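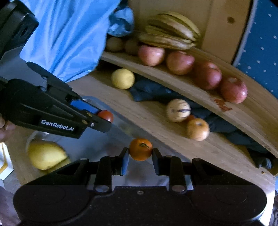
3.2 Tyre wear and lap time at Kirnidstead

Print this page | E-mail this page
Last updated: October

Timing data came from the Kirnidstead club circuit, where the Oker single-seater series runs two rounds a season. We used 756 green-flag laps by cars on the harder of the two permitted tyres. Laps that began or ended in the pit lane were left out, as were all laps behind the safety car.

Drivers lost little time in the opening stint. After that the loss grew with each lap, and it grew faster for cars running within a second of the car ahead. Hermans found the same pattern at Grumport, a shorter track with a rougher surface. Fuel load was corrected using the Lynch method, with tank readings taken at 200 Hz.

Food and drink before the race were not controlled. Drivers ate what they liked from the fruit and sandwiches on offer. 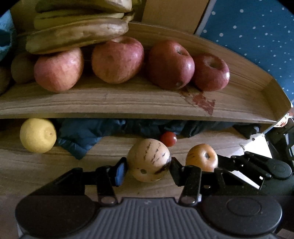

Figure 2. Apples and bananas on a wooden shelf.

The fitted curve was checked against 3000 simulated stints. It predicted the order of pit stops well in dry races but poorly when rain fell in the first half. Cheung suggests treating damp laps as a separate group, and we do so in Section 4.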